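Cable, Contact and Grip Rules for Cloth Tasks Near Furniture

Meststead Procedure Notes, revision of August 2022

Scope

These rules cover supervised work in which an arm picks up, spreads or lays down cloth on or next to upholstered furniture. They apply to legged units with arms and to two-arm setups. They do not cover washing, folding on a table, or any task with a person inside the marked work area. The site risk assessment takes priority wherever it is stricter.

Cloth is light and does little harm by itself. Most of the trouble in our incident log comes from the things next to it: cables, chair arms, lamp poles, and the gap between a cushion and a backrest.

1. Set the work area

Mark the area with floor tape before power is applied to the arms. The boundary must enclose the full reach of both arms plus 400 mm. Furniture that is part of the task stays inside the boundary. Furniture that is not part of the task is moved out, or entered in the planner as an obstacle.

Floor lamps and other tall, narrow items need their own entry. A thin pole is easily missed by a coarse obstacle map. Enter the base and the pole as one cylinder, using the widest radius of the base from the floor to the ceiling. The planner in Drato accepts this as a column object.

Check wall plates as well. Any outlet within arm reach is entered as a no-contact zone, whether or not something is plugged in.

2. Check cable slack

Move each wrist through its full range by jog control at low speed. At every limit, the cable must form an open loop with no kink and no tension at the connector. Then repeat with the arm extended to the deepest point of the task, usually the back of the seat.

Three faults end the check:

- a loop that can drop over the end of a chair arm
- a loop that passes between the gripper fingers at any wrist angle
- a cable tie that slides along the link when pulled by hand

Correct the fault and start the step again from the first wrist position. Do not shorten a loop with tape. Tape adhesive creeps under repeated bending, and the slack ends up somewhere else.

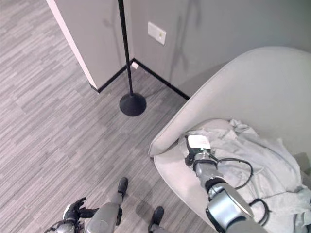 3. Set contact limits

Upholstery gives under load, so a position error can build up without a clear force spike. Set a force limit and a travel limit together. The travel limit stops motion when the gripper has gone more than 38 mm past the expected surface, even if the force reading is still in range.

Measure the expected surface with the cloth removed. Foam seats vary across their width, and a single reading from the center is not enough. Take readings near the front edge, at the center and close to the backrest, and use the highest.

On the Zakell controller the two limits are on separate pages. Both must be enabled. The travel limit is off by default after a firmware update, and the status page does not show this. Open the limit page and read the value.

4. Grasp the cloth

Approach from above the seat with the gripper open. Close only after contact has been confirmed and downward motion has stopped. Closing while still moving down tends to catch the seat fabric along with the cloth.

Cloth and upholstery of similar color are a known problem for segmentation. Pale gray on pale gray is a poor case under even lighting. When the two are close in tone, the operator confirms the grasp point on the monitor before each close command. Automatic confirmation is not permitted for this combination.

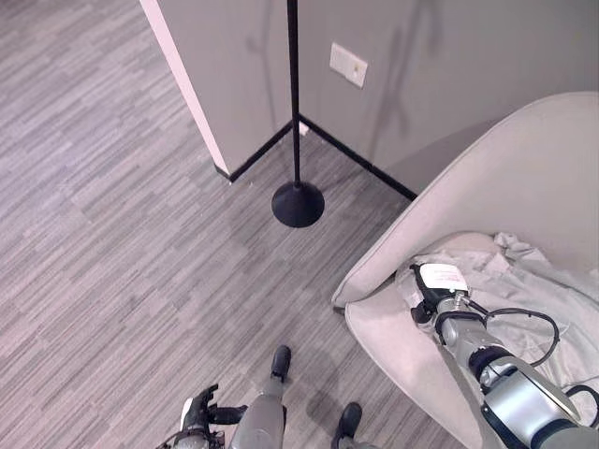 The other hand stays low and clear of the seat during a one-handed grasp. Put it in a fixed hold and lock it out of the task so that a balance correction in the upper body does not bring it into the chair. On legged units, both feet remain planted until the gripper is open or the cloth has been lifted free of the seat. Stepping with the gripper closed on a caught fabric can pull the furniture toward the unit.

Lift test: raise the gripper slowly by a small amount and watch the seat. If the seat surface rises with the cloth, open the gripper, retract and begin the grasp again. Log this as code 1039. Two such entries in one session require a new surface measurement under step 3.

5. Two-arm holds

When both grippers hold the same piece, they form a closed chain through the fabric. Pulling from either side loads both wrists. Limit the speed of separation and stop as soon as the upper edge begins to straighten. Some sag must remain between the grippers. A cloth pulled flat leaves no margin for a small position error in either arm.
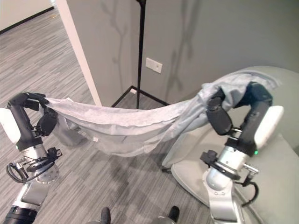

Loose ends count as part of the load. A length that trails onto a seat or over a backrest can snag on a seam or a chair foot, and the force sensor reports it late. Before moving a held cloth sideways, the operator looks along its full edge and confirms that every trailing part is free or will slide off without catching. If that can't be confirmed, lower both grippers, release one side and regrasp closer to the trailing end.

Keep trailing fabric away from the feet of a legged unit. The minimum clearance is the width of one foot. Code 1171 is used for any contact between cloth and a foot, including contact with no effect on balance.

6. Release and shutdown

Lower the cloth until it is supported before opening either gripper. Open one, wait for the reading at the other wrist to settle, then open the second. Retract upward first and away from the furniture second. Inspect the finger pads for threads.

Copy the log to the Oosthuizen folder on the shared drive and record the controller firmware version with it. Entries from before April use the old code list and should not be merged with the current set.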